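# Durnero Robotics Club: Two-Arm Project Gallery

Work from the spring term at the Tiston workshop. The club picked bimanual handling for this year's project, meaning jobs where both arms have to share one object. Click any picture for the full-size version. 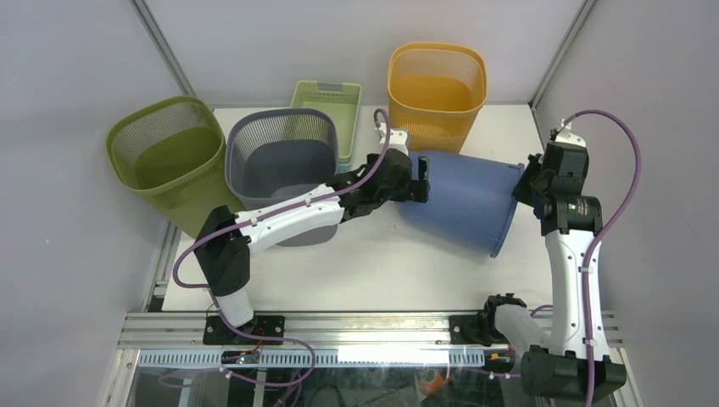
*Bucket task. The right gripper has the rim, and the left is pointed at the closed end.*

## About the task

Students called this one Sultana, after the name of the folder the first scripts were saved in. The goal is to take a bucket that is lying on its side and set it upright using both arms. Baskets stay on the table during runs so the arms have to work near other objects.

The rules we used:

- A run ends at 40 seconds, finished or not.
- Both arms must touch the bucket at some point.
- Knocking a basket off the table counts as a failed run.

Members worked in teams of 6. Each team wrote its own grasp points and logged every run in the shared sheet. We had 528 logged runs by the end of term. Most of the early failures were grip angle problems on the rim, and the later ones were mostly timing between the two arms.

## Entry for the Henitz Student Challenge

The bucket task is also our entry for the Henitz challenge in July. The write-up is limited to 4,000 words and must include the run log. Teams should have their sections in the shared folder by 5 p.m. on the last club meeting of the term.

## Using these pictures

Club members may use anything on this page in portfolios and school reports. Please credit the Durnero Robotics Club.

[Back to all galleries](../galleries.md)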